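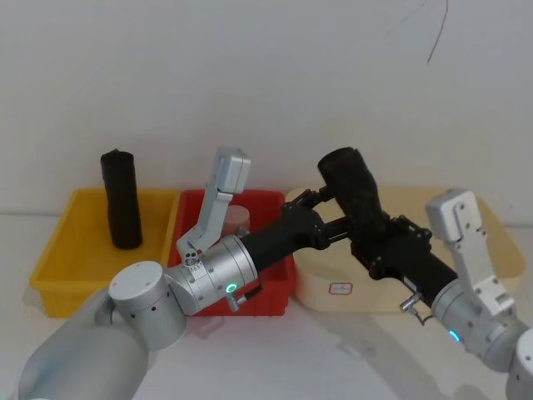 Sort by Destination, Not by Kind

Most advice on household storage tells the reader to group like with like. Batteries go with batteries, cloths with cloths, tape with tape. The rule is easy to state and easy to check, and I followed it for a long time. I now think it is the wrong default for any surface where things are in transit, and that a short row of open containers, each assigned to a place the contents will go next, does the work better.

The argument depends on a distinction between storage and staging. Storage is where an item rests when no one needs it. Staging is where an item rests between two uses, or between a use and storage. A linen closet is storage. The end of the kitchen counter, the bench by the back door and the top of the dryer are staging, whether or not anyone has decided that they should be. The two have different requirements. Storage wants density, protection from dust and a stable address. Staging wants fast entry, fast exit and a visible level.

Sorting by kind is a storage rule. It answers the question "where would I look for this?" At a staging point the question is "where does this go now?", and the kind of an item often does not settle it. Two rolled cloths of the same size and color can be bound for different rooms. One is clean and belongs in the car, the other needs washing. A person who puts both in the cloth bin has made the bin tidy and has lost the only piece of information that mattered. Somebody will have to unroll both of them later to recover it.

I keep three containers on the utility table at home. They are assigned to upstairs, to the car and to the wash. I arrived at three after trying five, then four. With five, I stopped at the table and thought. With three, I do not stop. I make no claim that three is correct for every household, but I would say that the right number is the largest one at which a person carrying something in the other hand can still drop an item without a pause.

The containers should be open. Lids are sold on the basis that they hide clutter, and they do, but a staging container should show its contents. A closed bin is opened when someone remembers it. An open one is emptied when it looks full, which requires no memory at all. A lid also becomes a shelf the moment it is closed, and anything left on top of it has to be moved before the bin can be used.

Depth matters more than volume. A deep bin with a small floor keeps rolled items upright, so that each one can be seen from above and removed without disturbing the rest. The cost is that short items disappear against the wall of the bin. A shallow tray has the opposite behavior: everything is visible, nothing stands up, and it fills in one layer. I use both. Tall or rolled things go in the bins, and small flat things go in the tray, where they cannot hide. When a small item must go in a deep bin, because that is its destination, I put it against the back wall, and I accept that I will sometimes miss it.

Color is the next question, and the point on which I have changed my mind most. I used to buy matched sets. A matched set looks calm in a catalog and performs badly on a table, since the user has to read a label or remember an order. Different colors remove both steps. After a week, yellow simply means upstairs. I do not recommend choosing colors for their associations. Red for the wash has no logic behind it in my house, and it took no longer to learn than any other pairing would have.

Labels are still worth having, but mainly for visitors and for oneself after a long absence. They should be handwritten. A printed label discourages revision, and a staging arrangement has to be revised often in its first months. Pencil on a paper sticker is adequate. It fades, and by the time it has faded the label is either unnecessary or wrong.

Yanling Hou, with whom I shared a workshop in Plalley for several years, disagrees with nearly all of this. Her position is that a staging point is a symptom. If items had proper addresses and people walked them there, no intermediate container would be needed, and the container only makes the delay comfortable. She puts things away one at a time, at once, and her benches are clear. I have watched her do it and I concede the result.

My objection is to the cost. The distance from my utility table to the upstairs closet and back is 30 steps and one staircase. Taking each item up as it appears means repeating that trip many times a day for a sock, a roll of tape, a charger. Batching the trips is a reasonable thing to want, and batching needs a buffer. The same reasoning is accepted without complaint in any parts store or mailroom. It becomes suspicious only at home, where a full bin is taken as evidence of character.

Her stronger point, made in February when I visited and described the three bins to her, is that buffers grow. This is true. A bin will be allowed to fill to its rim, and then somewhat above its rim, and if a larger bin is provided it will fill to that one's rim as well. The remedy is to choose the container by the size of the trip. Mine hold what I can carry upstairs in one arm with the other hand on the rail. When I bought a larger one, from the Skernik range, the upstairs trip became a task in its own right and I began to put it off. I gave that bin to a neighbor and went back to the small one.

A tall item that stands above the rim deserves a separate remark. Many people treat it as a sign that the bin is too small. I treat it as useful. A rolled mat or towel projecting from the bin can be seen from the doorway and grasped without reaching in. The limit is stability: if the part above the rim is longer than the part below it, the item will lean and eventually take the bin with it, particularly if the bin is light and otherwise empty. Slightly flared sides make the lean worse, because the item has nothing vertical to rest against. Placing it toward the back, with the bin close to the wall, mostly solves this.

How an item is prepared before it goes in is part of the system too. Soft goods should be rolled, and rolled tightly enough to stay rolled when picked up by one end. A folded cloth will not stand, and a loose roll opens on the way down and covers whatever is below it. I roll from the shorter side, which gives a thicker and shorter cylinder. Amarachi Akinola, who ran the supply room at Bermont when I worked there, rolled from the longer side and secured the end with a band. Her rolls lasted better in storage. For staging I find the band is one operation too many – it has to be put on, taken off and then stored somewhere itself.

The supply room is also where I first saw destination sorting done properly. There were 11 open bins on a long counter, one per floor or department, and the staff put anything into any of them provided that it was going to the right place. A new employee could be useful in a few minutes, because the only knowledge required was the name on the request slip. Behind the counter, the shelving was sorted strictly by kind. The two rules sat a few feet apart and did not conflict, and I do not remember anyone remarking on it.

It took me far too long to apply this at home. I think the reason is that storage products are designed and sold for storage, and the instructions that come with them assume the contents will stay put. The leaflet in my last set, from a company called Yin, showed a bin of scarves, a bin of gloves and a bin of hats. It was a good arrangement for a closet in summer. In winter, by the door, I would want one bin per person, with each person's hat, gloves and scarf in it together.

There are cases where I would not use destination sorting at all. Medicines, blades and anything under pressure should go straight to storage, whatever the number of steps. Food should not be staged in the same row as laundry. Items that belong to someone else should have their own place, away from the row, or they will be carried upstairs with everything else.

For everything that remains, the maintenance is small. I empty the wash bin when I start a load, the car bin when I pick up the keys and the upstairs bin on the last trip of the evening. The tray is emptied when its bottom is no longer visible. If an item comes around twice without leaving its container, I have given it the wrong destination, and I change the label or move the item.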